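Small caps manager keeps a tenth of the fund in cash

8/20/22

The manager of the Kuddale Smaller Companies fund has held 10 percent of assets in cash for most of this year, and does not expect to change that before December.

"The limit in our rules is 14 percent," the manager said by phone from the Curitz office. "We get there if redemptions stay low and I find nothing to buy. I have found two things to buy."

One is Kaewkla, a packaging supplier. The other is Rondix, which makes parts for factory equipment and trades at a lower multiple than its peers. The fund holds 39 stocks in all.

"Rondix has net cash and an order book I can check against its customers' spending plans," the manager said. "The price assumes those orders fall by half – I assume a smaller drop."
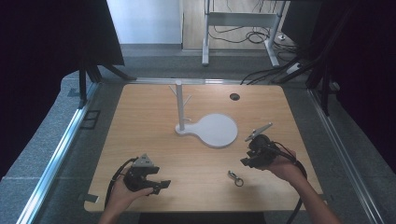
Two hand-held grippers over a wooden tabletop.

Position sizes are set by trading volume. The fund will not own more of a stock than it could sell in 20 trading days at a quarter of normal volume, a test that is run every month.

Asked about fees, the manager pointed to the minimum investment, which was cut to $3000 in the spring. The annual charge did not move.

"Small accounts cost more to service, so I would not promise a lower charge," the manager said. "We review it once a year with the board – the next review is in December."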